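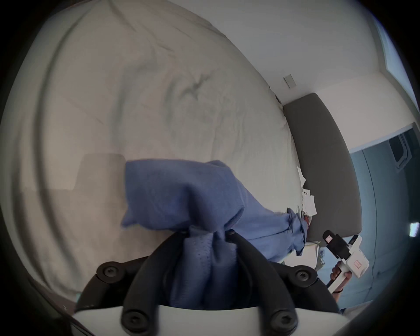
## Are we close on laundry yet? I say yes!

**mangle_fan**

I've been following the shirt-off-the-bed problem all winter and I'm giddy about it. Two years ago every demo was a stiff towel on a bare table. Now people are working with a rumpled bed, a soft mattress under it, and a shirt that has no shape until you pick it up (and then has the wrong one). Pinch it in one place and the rest goes wherever it likes, which is why I love this as a test.

My bet is a decent machine folding shirts in ordinary homes by December. Who's with me?
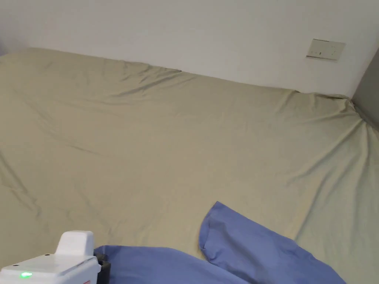 ## Replies

**parkex_nights**

Not me, sorry. I'm on the floor at Warnby, where we have a Parkex arm that moves 300 cartons an hour and never complains. Put one sweatshirt in its path and the line stops. Cartons have corners! Blue cloth on a khaki sheet is the easy version too, because at least the colors differ. Try a white tee on a white duvet at 6 in the morning.

**mangle_fan**

Fair point on the colors. But your arm was bought for cartons, and the stuff coming out now learns from somebody doing the job with a gripper in hand. Shigeru Uchida's write-up on the Koyama folding rig counted 924 practice folds, and the late ones look so much better than the early ones.

**seamripper40**

I read that too, and it's great work. He also says 40 of them ended with a sleeve tucked inside the body, so let's not cancel laundry day. What I'd watch is the buttons. 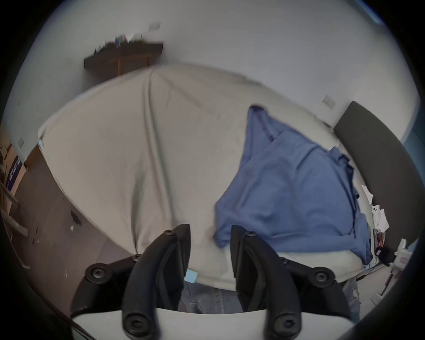
A placket is stiffer than the cloth next to it, so the front of a shirt bends differently from the back. My hands sort that out without me thinking. Two fingertips have a much harder time, and I'd still take one slow, careful fold over a fast ball of cotton.

**parkex_nights**

OK, the button thing is interesting. I'll give you towels by December. Shirts, no.

**mangle_fan**

Towels! I'll take it. Brillbridge has a towel bench running in their repair shop and I'm going over to see it, so I'll post timings when I'm back. Anyone want me to bring a shirt?

**seamripper40**

Bring a flannel one, buttoned wrong.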